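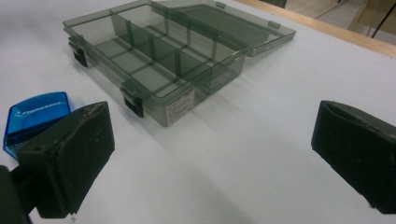
Abdelilah Ghoneim has run the paving block line at Prustirow for 12 years. Before that he repaired hydraulic presses for Brevon, and he still prefers the shop floor to his office. We spoke to him between shifts, with a vibration table running on the other side of the wall.

Prustirow makes block presses for small yards, mostly family businesses that sell pavers and curb stones within a short drive of home. Ghoneim says those customers ask about output first and should be asking about molds.

"A press will run a long time if you grease it and keep the grit out," he said. "The mold is what wears. Once the walls open up by 2 millimeters your blocks don't sit level, and the man laying the patio is the first to complain."

The company used to buy its molds from an outside shop. It now cuts and hardens them in its own building, a change that took longer than planned. The first batch came out of the furnace slightly twisted and had to be scrapped.

"We were cooling them wrong," Ghoneim said. "I knew presses. I didn't know heat treatment. We hired a man from Bellent who did, and he changed the racks and the oil in his first week."

A standard mold now takes 36 hours from raw plate to finished part. Customers who send one back for relining usually wait longer, as the shop fits those jobs in around new orders.

I asked him about mix. He said most of the bad blocks he sees on service visits come from wet sand. Yards leave it uncovered, it rains, and the operator adds the same water as the day before.

"Then they call us and say the machine is sticking. I go out there, I squeeze a handful of sand, and I tell them to buy a tarp – it's a cheap visit for them if they listen."

The newest model, the Wu, goes on sale in September. It has a shorter feed drawer and a tamper head that one person can change with hand tools. Ghoneim would not give a price. He did say that the first units will go to existing customers, and that the older press will stay in production.

"We have 84 of the old ones working that I know of," he said. "People want parts for them. I'm not going to tell them to throw out a good press."

He had a mold waiting on the bench and went back to it when the shift bell rang.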